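Part-time Shop and Sewing Room Assistant, Tosgate Fabrics

Posted 25 November 2022

We are looking for a friendly, steady sort of person to join us at Tosgate Fabrics, where we have been selling dressmaking and furnishing cloth, running evening classes and generally untangling other people's curtain headings for 17 years now. The job is 26 hours a week, spread over four days, and one of those days will usually be at the weekend, when the shop is at its liveliest and the kettle hardly gets a chance to cool.

You would spend roughly half your time on the shop floor, measuring and cutting, helping customers work out how much they need (bring a head for pattern repeats, or a willingness to grow one!) and keeping the remnant baskets in something like order. We hold more than 2000 bolts at any one time, from plain calico to the flowery cottons that everybody seems to want for tablecloths and summer frocks, and it does take a few months to learn where they all live. Please don't let that put you off. We all got lost in the linings to begin with, and there is a very good map taped up by the till.
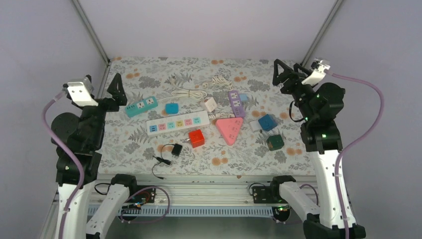 The other half of the week is spent in the sewing room, getting things ready for classes and making up small orders such as cushion covers, napkins and simple unlined curtains. You should be comfortable with a domestic machine and able to sew a straight hem without fretting over it. Overlocker experience would be lovely, but we can teach you that, and we would much sooner have someone patient with beginners than someone with a wall of certificates. Our Monday-to-Friday learners range from school leavers to a gentleman who took up quilting after he retired, and they all need a kind word when the bobbin jams.

There is some lifting involved, as full bolts can be heavy, and the stockroom is up a flight of stairs. If that would be difficult for you, do tell us and we will talk about how the work might be shared out differently.

Pay is reviewed every July. You will have a staff discount on cloth, thread and patterns, and a free place on any class with room in it.

To apply, please write a letter telling us a bit about yourself and something you have made, whether or not it came out as you hoped. Address it to Graça Quintela at the shop, or hand it in at the counter, and mark it with reference 3896. We reply to everyone who writes.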